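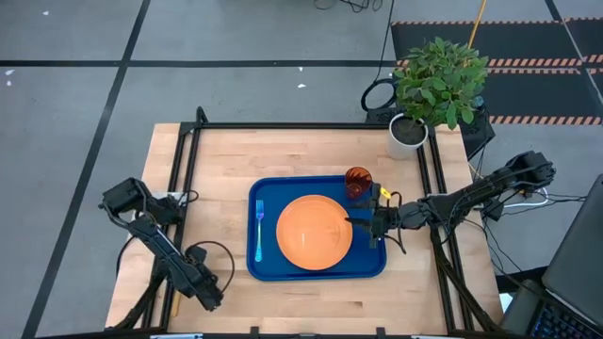

Two-arm bench, place setting task. Tray, plate, fork, cup.

Kesham Two-Arm Bench (club and class kit)

Status: taking orders for Term 2
Suits: senior secondary, TAFE, uni clubs, comp teams
Ships from: Drundine
Last updated Feb 7, 2020

Quick version. Two arms, one table, one rail frame, all the cabling. You bring a laptop and some students. Built for clubs entering the Plenolis table tasks but plenty of schools just run it as a class bench and never compete, which is fine too.

Been getting a lot of emails over the break so have tried to put the answers on the one page. Sorry if it's a bit rough, will tidy up when the comp season settles down.

WHAT YOU GET

- Left arm and right arm, parallel-jaw grippers fitted
- Rail frame, pre-cut, black
- Timber top (can be left out if you have a decent table already, ask for the price)
- Cable set, long enough to reach a case or PC beside the bench
- Spare gripper fingers, 4
- Hex keys. Please don't lose them, the small one is an odd size
- Printed task sheets for the place setting unit

NOT INCLUDED

Laptop. Crockery. Floor tape. Plants.

PLACE SETTING UNIT

The one most teams start with. Students set a tray: plate in the middle, fork on the left, cup at the back right. Sounds easy. Week one they'll tell you it's easy.

Cheap plastic picnic gear works well, bright colours especially. We like an orange plate on a blue tray for early runs because the edges stand out. Forks are harder than plates, shiny ones harder again. Clear or tinted cups cause the most arguments, so leave them until the team can do the plate on its own.

Suggested order:
Plate only, right arm.
Plate then cup, right arm.
Fork, left arm.
Both arms, full setting, starting from a bare tray.
Clear away again (optional, but Plenolis has scored it before)

Keep one arm folded while students are learning the other. Saves a lot of bumps. When both are moving, one student per arm plus one on the laptop with a finger near stop.

ROOM AND SETUP

Goes together in an afternoon with a couple of keen students. Square the rails up before tightening anything, then mount the arms, then cables. Leave slack in the cables at every joint. A loop that looks too big on the bench is usually right once the arm is stretched out.

Carpet is fine. Tape your walkways, and keep bags out of the taped area, they migrate. Coil up the spare cable and get it off to the back somewhere.

Laptop on the side where the operator can see the tray without leaning over the rail. Don't sit it on the bench top itself, it gets in the way of the right arm sooner or later.

COMPETITION NOTES

The bench is laid out to suit the Plenolis junior and open divisions. Check the current rule book for yourself before travelling, they changed the tray position in December and caught a few teams out, us included.

Team size is up to your coach. The Dawber club runs 11 students on the one bench, in shifts, and nearly all of them get a proper go each session. Would be happier with fewer but it can be done.

Transport: arms come off, rails stay together. Fits in the back of a wagon with the seats down. Wrap the grippers.

PRICE

$1940 for the rail frame, top and cable set as a add-on for schools that already own a pair of our arms. Full kit with arms is by quote, depends on freight and whether you want spares. School purchase orders ok. Clubs pay a deposit up front, balance on dispatch.

WARRANTY AND REPAIRS

2 years on arms for normal class use. Grippers are covered, fingers aren't, they're a wear part. If a joint starts clicking stop using it and email a short video, we can usually tell from the sound wether it needs to come back.

Loan arm available during comp season if yours is in for repair. Only have the one so get in early.

TO ORDER

Use the enquiry form, put your school or club name in the subject line and tell us:
bench or full kit
own table, yes or no
which division, if competing
delivery address with someone there to sign

Replies within the week, slower during regionals.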